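The Lougher Line - Complete Series, DVD Box Set
Item 907
In stock, ships from the Noltton warehouse

All of it, finally in one box. The whole run of the night ferry documentary series, 5 discs, 504 minutes. Previously only sold as single volumes, and volume two has been out of print for ages, so a lot of you have been asking.

If you never caught it on TV: a small film crew rides the overnight boat out of Lougher through one full winter. Deck hands, galley, engine room, the trucks going on and coming off. No host. Hardly any music. Narration is light and drops away completely in the storm episode, which most people say is the best one. We'd agree, though the dry dock episode is close.

What's in the box
All episodes, uncut, original broadcast order
The hour-long special from the following summer (disc four, after the last regular episode)
Extras disc - unused footage, a long talk with the sound recordist, the original trailer
Fold-out map of the route
Episode guide, stapled booklet, black and white

Picture and sound
Widescreen, 16:9. Color. Stereo only, there was never a surround mix so please don't write in asking for one. New transfer for this set, done by Grasex from the broadcast masters. The early volumes had a greenish cast in the night shots and that is fixed. Still grainy in places. It was shot in the dark on a boat.

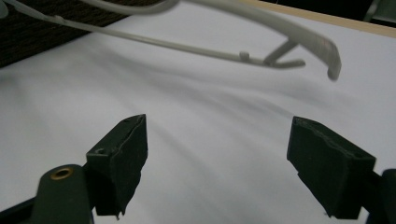

English subtitles on every episode and on the special. Not on the extras, sorry. There's one long radio conversation in episode three that is hard to follow even with good speakers, so turn them on for that. The subtitles were redone for this set as well and now say who is talking, which the old ones did not.

Region
Region 1. Will play on any standard DVD player sold in the US or Canada. Players from elsewhere, check your manual first. We can't take back opened sets for region problems.

Packaging
Slipcase with two plastic cases inside. The old single volumes came in card sleves that scratched the discs - these don't. Slipcase is thin board and corners do get dinged in the mail now and then. If it arrives crushed, tell us. If one corner is a bit soft, that's shipping.

Companion book
Sold seperately. Skillgate Press, paperback, crew diaries and stills from the shoot. 680 pages so it ships in its own package and may show up on a different day from the discs. Not needed to follow the series. Nice to have if you like the engine room stuff, which gets a lot more room in the book than on screen.

Schools and libraries
The regular set is licensed for home viewing only. For classroom or library screenings order the institutional edition, same discs, different license sheet in the case. Put "institutional" in the order notes and we'll send a quote before charging anything. Purchase orders fine. Lending copies to patrons is OK with either edition.

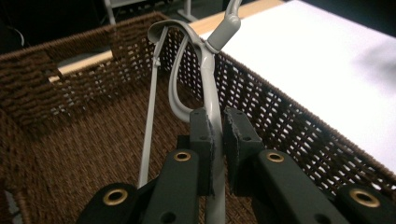 Streaming
Not included. No download code in the box. The series isn't on our streaming page yet and we don't have a date for it. There's a sign-up at the bottom of the page if you want an email when that changes.

Content notes
Strong language in most episodes. One injury on deck in episode five, brief, and the medical evacuation after it. Seasickness, plenty. Fine for older kids, in our opinion, but watch the injury episode yourself first.

Already own the single volumes?
Fair question. The episodes are the same cuts. What you'd be getting is the new transfer, the better subtitles, the special and the extras disc. The extras disc is not sold on its own. If you only have volume one, get the box.

Returns
Unopened sets, full refund less shipping. Opened sets, exchange for the same title if a disc is faulty. Tell us which disc and where it skips, and try it in a second player before sending anything back please.

Next restock is due in August. Preorders open as soon as the current batch is gone.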